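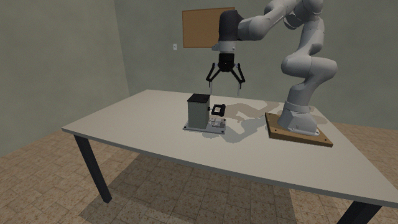

Thulani Mtshali asked, after reading my last update, why we're still collecting demonstrations in simulation when the grant was sold on a real arm doing real work. Fair question, and he wasn't the only one to raise it, so I'll start there and get to the spending after.

The short version is that simulated examples are cheap and I can throw away the bad ones without feeling sick about it. Our target for this phase is 2000 good demonstrations for the handle task, and as of 07/05/2018 the set is complete. I honestly didn't think we'd get there this quarter! Nobuhle did most of the driving (she has far steadier hands than I do), and Unathi wrote the replay check that runs every recording a second time and flags the ones that don't end up where they should.

We did lose a batch. 200 recordings from the early sessions had the gripper commands saved one step late, so the fingers closed after the arm had already started moving off. You can't see it if you just watch the playback, which is why it got past me. All of those were deleted and collected again, and the 2000 doesn't include them.

The other thing I'd do differently is the starting positions. For the first few weeks we began almost every run with the arm in the same pose, and the Tivska model learned that pose beautifully and not much else. Now the start is shuffled each time, and so is where the apparatus sits on the table, within limits. Collecting got slower and Nobuhle complained (reasonably), but the newer recordings are worth a lot more to us.

Money: we're under on compute and over on people's time, mostly from redoing that batch. I'd like to move what's left in the compute line over to operator hours, if Rosalind is okay with that. Sylvain has the spreadsheet and can send it to anyone who wants the line items.

Next up is the real arm at Treltgate. The plan is 100 demonstrations on the hardware, mixed in with the simulated set, and then 3 training runs with different mixes so we can see how much the real ones help. I don't have a guess I'd put in writing yet. The lighting over there is nothing like ours and I expect that to bite us first.

One thing I need from you: a yes or no on the bench time at Treltgate. They'll hold the slot through December, but they want a name on the form and it can't be mine.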